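From: Herman Sembiring
To: textile-care list
Date: February 11, 2020
Subject: Re: Sorting mixed soft goods before storage

On the original question about long-pile items:

> We have a bin of mixed soft goods (knits, terry cloths, a few of the
> feathery duster type) and have been putting everything into one box
> with a lid. By July the long-pile pieces are flat and the knits have
> picked up blue fiber. Is it the box, or the order we pack in? We are
> using the Zendberg 60 liter with the lid clipped down.

Mostly the order, in my experience. The lid contributes. I have packed the same kinds of goods in a Helovach tray and in a closed Buturico bin, and the transfer of fiber was comparable in both. The flattening was worse in the bin.

Current procedure:

Shake out each long-pile item away from the knits. Hold it by the base if it has one. Wispy fibers shed most in the first few shakes.

Fold knits with the bands running across the fold. Two folds for a narrow piece, three for a long one. Do not roll them; a roll puts a permanent curve in the heavier yarn.

Terry can be left bunched if it will be used within the week. For longer storage, lay it flat at the bottom, then the knits, then a sheet of plain cotton. Long pile goes on top of the cotton with no weight on it.

Sort on a surface that contrasts with the fiber. Pale blue lint is easy to find on gray and close to invisible on white. A low-sided box is sufficient for the sorting stage.
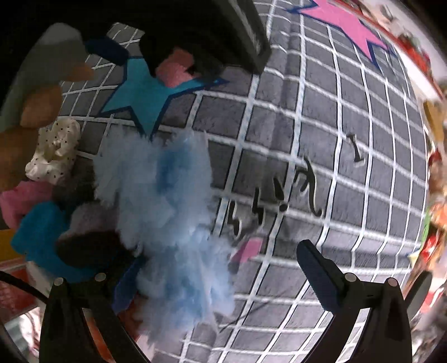
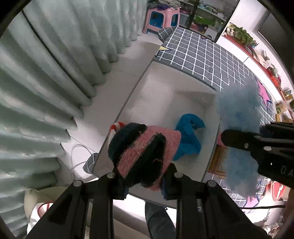
Ong asked off-list about lint rollers. The adhesive type pulls at loose knit and I no longer use it there. A damp rubber glove, stroked in one direction, removes most of what has transferred. On short plush the roller is fine.

I have no figures for the cedar inserts mentioned in thread 2496. If anyone has run them next to terry for a full season, please post the result, including whether the lid was on or off.

Herman Sembiring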